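**Small items, part two: the clip rail**

The folding rack handles shirts and towels well enough, but socks and face cloths have always ended up draped over its end bars, where they slide off. In October I moved them to a coated rail with molded loops on the underside, one hanging clip per loop. The loops are closed, so a clip can't jump off when you pull on it.

I had planned to hang the clips from a length of cord. Ji-hoon Ha talked me out of it. On a cord, everything migrates to the lowest point and the cloths dry as a single lump. Fixed loops keep the spacing constant. 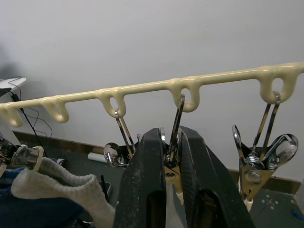 *Clips on the cream rail. The middle one has a brass-colored body with its coiled spring showing.*

Notes after 18 loads:

- Leave a free loop between thick items. Thin socks can go on adjacent loops.
- Clip socks at the cuff. Clipping at the toe leaves a dent that survives until the next wash.
- Wipe the rail before the first use. Mine left a faint gray line on a white cloth.
- One wool pair needed 46 hours with the window shut. I now dry wool flat.

Hyun-seo Shim asked whether the springs will rust. I see no sign of it so far, but the bathroom fan is on a 50-minute timer and the room doesn't stay damp for long. If they do go, I'll replace the clips and keep the rail.

Next on the list is the shelf above the washer, which is out of level by nearly the thickness of a coin.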